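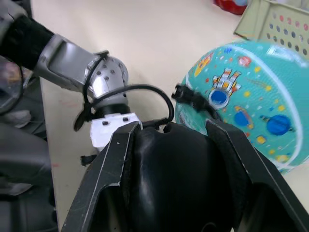
Ticket 1465 – spare fingers and cable parts for the two-arm bench
Status: open, waiting on quote
Site: Plolcombe

Opened in March
Request is for a planned spares order, so we can stop buying bits one at a time. The bench is doing lovely work on soft and round objects and I'd like to keep it going right through to summer! Finger edges are scuffed pale along the inside and there are small scratches on the dark surfaces. Grip is still good on everything we've tried, the inflatable ball included.

Update 1
Asked Marchetti for prices on finger pairs. They sell singles too, but a pair comes out cheaper and we'd always change both together. Lead time is 16 working days, longer than I'd hoped, so the order needs to go in before we're down to the last set. Proposing 3 pairs.

Update 2
Cables next. The run by the wrist goes out in a wide arc and I'd like a shorter one. Tried re-routing with a fresh zip tie and it pulled tight when the wrist turned fully, so I put it back as it was. Kendmont do a made-to-length cable with the same plug – really pleased to find that, as I'd feared a whole new harness. Added 2 to the list, plus a bag of zip ties.

Update 3
Reply from Flirnberg purchasing: anything over the small-orders limit needs a second quote. Fair enough. Split the list into fingers (two quotes) and cables (one quote, under the limit). Also asked whether the white mounts can go on the same order. I'd love one on the shelf, but it can wait for next year's budget.

Update 4
Second quote for fingers is in, slightly dearer but delivered in 7 days. I'm tempted! Have sent both to purchasing and asked them to choose by the end of April.

Next action: purchasing to confirm supplier, then I'll place both orders.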